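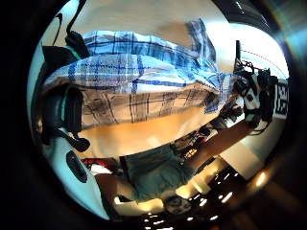 ## Section 6: Installing and starting the Genditz dryer

This section covers the Genditz electric vented dryer, from unpacking to the first full load. Settings for the matching washer are in the washer booklet. If your dryer was delivered and connected by a Clalitport installer, go straight to "Before the first load."

Keep this guide with the dryer. The next owner or tenant will need it.

**Caution:** The dryer is heavy and the weight is toward the back. Two people should move it. Do not lift it by the door, the control panel or the top cover.

### What comes in the box

- Dryer with door and lint screen fitted
- Power cord, packed inside the drum
- Leveling feet, in a paper bag taped to the drum wall
- Foot wrench
- Warranty card

The exhaust duct and clamps are not included. They are sold together as kit 2862. You can also use any rigid or semi-rigid metal duct of the correct diameter from a hardware store.

### Choosing the location

1. Pick a level, solid floor. Do not install the dryer on carpet.
2. Leave a gap behind the dryer for the duct. The duct must not be crushed when the dryer is pushed back.
3. Leave room for the door to open all the way.
4. If the dryer goes in a closet, the closet door must be louvered or have vent openings at the top and bottom.
5. Keep the dryer away from gasoline, paint, solvents and pool chemicals. This applies to garages in particular.

The room should stay above freezing. An unheated porch or shed is not suitable, even if it is closed in.

### Electrical connection

The dryer needs its own circuit, 60 Hz, with the voltage and amperage shown on the rating plate inside the door. The heating element draws 3000 watts on the high setting. Do not share the circuit with a washer, a freezer or a space heater.

**Warning:** Turn off the breaker before you open the terminal cover. If the outlet does not match the cord supplied, have an electrician change the outlet. Never use an extension cord or an adapter with this dryer.

1. Turn off the breaker and confirm that the outlet is dead.
2. Remove the screw from the terminal cover at the lower back of the dryer and lift the cover off.
3. Feed the cord through the strain relief. Do not tighten it yet.
4. Connect each wire to the matching terminal, following the diagram on the inside of the cover.
5. Tighten the terminal screws firmly, then tighten the strain relief. The cord should not slide when pulled.
6. Put the cover back and replace the screw.

Leave the dryer unplugged until the duct is connected and the feet are adjusted.

### Connecting the exhaust duct

The duct carries warm, damp air and a small amount of lint to the outside of the building. A long or kinked duct is the most common cause of slow drying.

1. Measure the route from the back of the dryer to the wall cap. Take the shortest route with the fewest elbows.
2. Fit the sections so that each one slides into the next in the direction of the airflow.
3. Seal the joints with metal foil tape. Cloth duct tape dries out and lets go.
4. Push the last section over the exhaust outlet and tighten the clamp.
5. Go outside and check that the flap on the wall cap moves freely.

**Caution:** Do not use plastic or thin foil duct. Do not join sections with screws that reach into the duct. Do not vent the dryer into an attic, a crawl space, a chimney or a wall.

Note for the Asamoah stacking frame: connect the duct before the dryer is lifted onto the frame. There is not enough room for a screwdriver afterward. Instructions for the frame are packed with it.

### Leveling

1. Screw the feet into the base by hand as far as they will go.
2. Set the dryer upright, near its final position.
3. Place a level on the top cover, side to side, and adjust the front feet with the wrench.
4. Turn the level front to back and adjust again.
5. Press down on each corner. If the dryer rocks, lower the foot at that corner until it stops.
6. Slide the dryer into place and check the level one more time.

A dryer that is slightly low in front may let the door swing open during loading. It will still run normally once the door is latched.

### Before the first load

1. Take everything out of the drum, including the paper bag and any tape.
2. Wipe the drum with a damp cloth. A light gray film from the factory is normal.
3. Pull the lint screen straight up, look it over and push it back down until it seats.
4. Plug in the dryer and turn on the breaker.
5. Close the door, turn the dial to **Timed Dry**, select high heat and press **Start**.
6. Let the dryer run empty for ten minutes. A faint smell of warm metal or oil is normal the first time.
7. While it is running, feel for air at the wall cap outside.
8. Open the door. The drum should stop within a few seconds.

If there is no air at the wall cap, stop the dryer and check the duct. If the drum keeps turning with the door open, unplug the dryer and call for service.

### Sorting and loading

Read the care labels first. Anything marked "Do not tumble dry" should be hung or laid flat. Keep rubber-backed mats, foam pillows and anything that has had oil, gasoline or cleaning solvent on it out of the dryer, even after washing.

1. Empty the pockets and close zippers and hooks.
2. Shake each piece out before it goes in. Sheets and long sleeves tend to ball up otherwise.
3. Put heavy items such as jeans and towels in one load and light items such as shirts and pillowcases in another.
4. Fill the drum no more than halfway with wet laundry.
5. Check that nothing is caught in the door, then close it until it clicks.

A very small load can stick to the drum wall and dry unevenly. Add a clean dry towel or two.

### Choosing a cycle

| Cycle | Use for | Heat |
|---|---|---|
| Cotton | Towels, sheets, jeans | High |
| Everyday | Mixed shirts, pants, pajamas | Medium |
| Delicate | Thin knits, blouses, underwear | Low |
| Timed Dry | Anything you want to dry for a set time | Your choice |
| Air Only | Freshening dry items | None |

Cotton, Everyday and Delicate use the moisture sensor. The time on the display is an estimate and will change during the cycle. It may pause for several minutes near the end. The longest setting on Timed Dry is 60 minutes.

The **Wrinkle Hold** button turns the drum now and then after the cycle ends, without heat, until you open the door. It is off when the dryer leaves the factory. Press it once before **Start** to turn it on. The dryer keeps the setting for the next load.

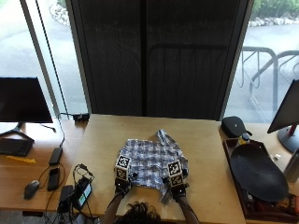 **Can I stop a cycle partway through and take out one shirt?**

Open the door at any time and the dryer will pause. Take out what you need, close the door and press **Start** within five minutes, and the cycle picks up where it left off. After five minutes the cycle is canceled and you will have to choose it again. The inside of the drum and any metal buttons or zippers may be hot.

### Cleaning the lint screen and sensor

Clean the lint screen before every load.

1. Pull the screen straight up.
2. Roll the lint off with your fingers. Do not rinse it down a sink.
3. Push the screen back until it seats. Never run the dryer without it.

Dryer sheets leave a film that you may not be able to see. Once a month, wash the screen in warm soapy water with a soft brush, rinse it and let it dry completely. Hold it under the faucet first: if water pools on the mesh, it needs washing.

The moisture sensor is the pair of metal strips just inside the door, below the opening. Wipe the strips with a cloth dampened with white vinegar when you wash the screen. Do not use steel wool or scouring powder.

Have the whole duct cleaned every year, or sooner if drying times get longer. June is a good month for this in most areas, when loads are lighter and the dryer can be out of use for a day.

### If something is not right

**The dryer will not start.** Check that the door is latched and the control lock is off. To release the lock, hold **Start** for three seconds. Then check the breaker. An electric dryer may use a double breaker, so turn both halves fully off and on again.

**The drum turns but there is no heat.** Check that the cycle is not Air Only. If it is not, one half of the breaker may have tripped.

**Clothes come out damp.** Clean the lint screen, wipe the sensor strips and check the duct for kinks. Split mixed loads into heavy and light items. If the clothes went in dripping, run them through the washer's spin cycle first.

**There is a thumping sound.** A drum that has not been used for a while may thump for the first few minutes. If it goes on longer, check for a shoe or a balled-up sheet, then check the leveling.

**The display shows "AF."** Airflow is low. Clean the lint screen and the duct. The code clears at the start of the next cycle if the airflow is back to normal.

### Service and parts

Before you call, write down the model and serial numbers from the plate inside the door and note any code on the display. Repairs and parts for this dryer are handled by the Clalitport service desk in Flallincombe. Ask for Nestor Abella for parts, including duct kits and replacement lint screens, or Howard Birkett for repair visits. The desk opens at 8 a.m.

Unplug the dryer and leave the door closed until the technician arrives.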